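Well water sampling kits available again in December

Households on private wells in the Mimitz area can pick up water sampling kits again starting in December. The kits cover the two tests most people ask for, coliform bacteria and nitrate. Lead and arsenic can be added on the same form for an extra charge.

Kits are free to pick up and the basic pair of tests costs $16 per well. Payment is by check or card when the sample comes back. There are 300 kits for this round, and they are handed out in the order people come in. Last year's round ran out before the Podedel side of the valley got its share, so a portion has been set aside at the Podedel branch library. Anything left there after the second week goes back to the front desk in Mimitz.

Public water systems have to be tested on a schedule. Private wells do not, and the owner is the only one responsible for them. Most guidance says to test for bacteria and nitrate once a year, and again after flooding, after any work on the well or pump, or when the taste, color or smell of the water changes. Clear water can still have high nitrate. Families with a baby under six months should not wait for the yearly test.

How to take the sample

Please read the sheet in the kit before opening the bottles. The small bottle is for bacteria and has a bit of white powder or a tablet in it. Leave that where it is and do not rinse the bottle.

Use an indoor cold water tap that does not swivel. Take off the aerator or screen. If you have a softener or filter, sample from a tap ahead of it, or write on the form that the water was treated. Wipe the tap with the alcohol pad and let the cold water run for five minutes. Fill the small bottle to the line without touching the inside of the cap, then fill the large bottle to the neck.

For lead the steps are different. That sample has to be the first water out of the kitchen tap in the morning, after at least six hours of nobody using water in the house. Fill that bottle before you do anything else.

Write the time on both labels in pen. Forms without a time have to be sent back.

Where to bring it

Samples need to be kept cold and dropped off the same day, before 2 p.m. A lunch cooler with an ice pack is fine. Drop-off is at the Mimitz office or at the Magalhães Road fire hall. The fire hall takes samples in the first half of the week only. Bottles left outside the door cannot be accepted.

Results come by mail, or by email if you fill in that line. A positive bacteria result will also get a phone call. The letter explains how to disinfect a well with chlorine and when to test again afterward. One retest for bacteria is included in the price if you bring it in within 90 days.

Wells along Jekik Creek

If your well is within the Jekik Creek flood zone and the wellhead was under water this fall, mark the flood box at the top of the form. Do not drink the water until you have the result. Boiling takes care of bacteria but does not remove nitrate, and boiling for a long time makes the nitrate stronger.

Older dug wells and wells with a cracked cap are the ones most likely to have trouble after high water. Check that the cap is tight and that the soil slopes away from the casing on all sides.

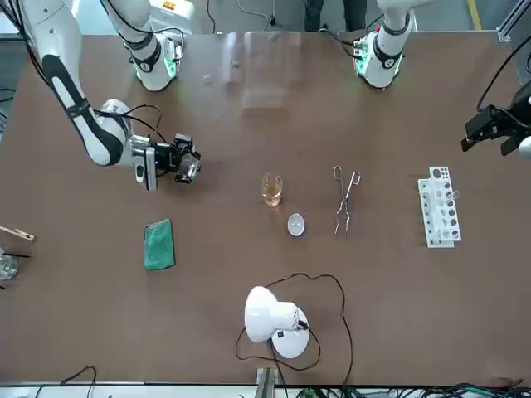 Glassware and other small laboratory items on a tabletop.

More from this issue
Leaf pickup: last round for Podedel
Septic pumping records: what to keep
Magalhães Road culvert work moved to spring
Winter hours at the transfer station
Jekik Creek trail closed below the footbridge

Contact the newsletter | Copyright Mimitz Area Newsletter | Back to top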